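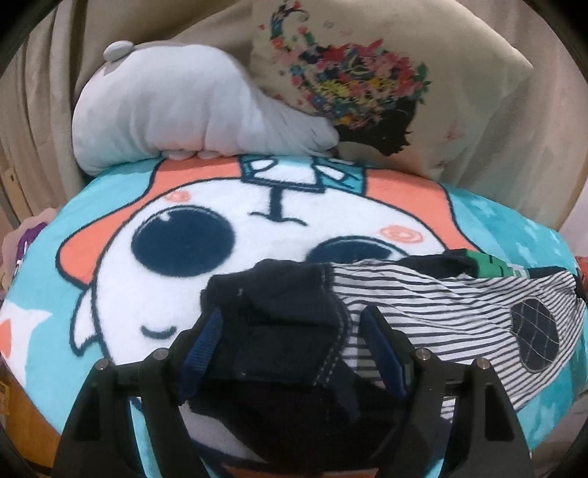 小孩的衣服到底该不该按“体系”来收，我一直是怀疑的。这个图集页断断续续更新到现在，讲的都是同一件事：把儿童床上的一堆衣服变成抽屉里的几叠衣服，中间究竟要多少道工序。市面上的说法从九步到几十步都有，越写越像考试大纲。我的底子很简单，一张铺着卡通毛绒毯的床，一件黑色和细条纹拼在一起的衣服，拼缝边上有一道浅色的虚线缝线。这种拼接款是各种教程最爱回避的东西。教程里示范的永远是纯色T恤，往中间一对折，边对边，角对角，漂亮得很。换成拼接的，两种料子的垂感常常不一样，折痕落在缝线上会鼓起来一条，折痕避开缝线，叠出来又不方正。

先交代一下这页的来历。去年冬天我买了Todum的收纳课，课件里有一份清单，把孩子的衣物分成上装、下装、贴身、外出、在家、待定等等，每一类还有自己的颜色标签。我照着做了，到二月份标签掉了一半，剩下的一半贴在哪里都不对。课程群里有人说是我执行力不够。可能吧。不过一个要靠执行力才能撑住的抽屉，我看着总觉得哪里不对劲。

后来又试过Cornley的分格盒。格子的宽度是按他们自己示范的叠法定的，冬天的厚衣服塞进去就立不住，夏天的又在里面晃。客服回信建议我再买一组窄的。我没买。

Genalyn Castillo在评论里问过，为什么非要在床上叠，桌面不是更平吗。说得没错，桌面是更平。可是家里那张桌子从早到晚都有东西，腾桌子的时间够我叠完一轮了。床的毛病是软，衣服放上去会陷，铺着厚毯子的床尤其如此，袖子底下总有一块找不到着力点。我的办法是先用手掌把毯子往外推平，再把衣服摊上去。效果一般，聊胜于无。

关于“先分类再折叠”这条铁律，我也有话说。所有教程都要求把衣服先全部分好堆，再一堆一堆处理。听上去合理，做起来床上会出现七八个小堆，孩子路过坐一下就全混了。我现在是拿到哪件叠哪件，叠完直接放到对应那一摞上。慢不慢？我自己计过时，有一个星期二晚上两种方法各做了一遍，差别小到不值得写。当然只有一次，算不上什么证据，谁要拿来反驳Todum的课，我劝他别拿这个。

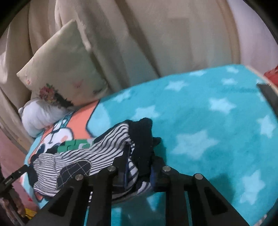 条纹衣服是另一个让我对教程起疑的地方。很多人讲，条纹是天然的折叠参考线，沿着条纹折就一定直。前提是它得先摊平。像现在这样，藏青和白相间的条纹在床上斜着跑，旁边的深藏青色衣料又拱起一个尖来，哪条线都没法当参考。这件上面还有一块椭圆形的补片似的装饰，深藏青底子，浅色格子线迹，我叠的时候习惯让它朝上、留在最外面，这样拉开抽屉一眼就知道是哪件。绿色印花那一块我也试过拿来当记号，效果不如椭圆的好认，图案一折就碎了。

床品顺便说两句。绿松石色的星星毯摸着舒服，拿来当叠衣服的底垫就不太行，抓绒会咬住棉布，衣服拖不动，只能提起来换位置。印卡通的儿童毯垫在衣服下面，颜色花，深色小件放上去还好找，浅色袜子就容易看漏。靠墙那只奶油色碎花枕头我一般不动它，当个书挡，叠好的几摞靠着它不会往后倒。有读者来信说应该把枕头、玩偶统统清走，床面清空了再开工，心才静。我的心跟枕头没什么关系。

再说说叠法。现在流行竖着收，据说取用方便，一目了然。我用了一阵，结论是抽屉装到八成满的时候确实好用，抽走三件以后剩下的就开始往一边歪，歪到最后跟平放没有区别，只是更难看。Lumanlan那款带弹簧隔板的抽屉，号称能解决这个问题，我在朋友家拉开看过，隔板是顶住了，衣服也被顶出了一道硬印子。喜欢的人可以买，我保留意见。

目前我自己在用的做法，写在这里，不保证适合别人：

拼接款，先找到拼缝，折痕离缝线留两指宽，歪一点也认了。
条纹款，提住肩膀抖两下再摊，别在床上硬拽。
带大块装饰的，装饰朝外，不要对着它折。
看不出正反的，先放一边，最后再说。
袜子不卷，一只压一只，能成双就行。

最后一条争议最大。卷起来的袜子看着整齐，袜口松得也快，至少我家的是这样。有人说是袜子质量问题，我换过两种，还是松。

这页以后还会加图，更新没有固定时间。上次有人问能不能出一份可以打印的流程表，我想了想，还是算了，贴在柜门上的那种表我家已经有过三张，一张也没人看。评论区开着，用过Cornley窄格盒的欢迎来说说实际情况，最好是用满一个冬天以后的，刚拆箱的感想就不用写了。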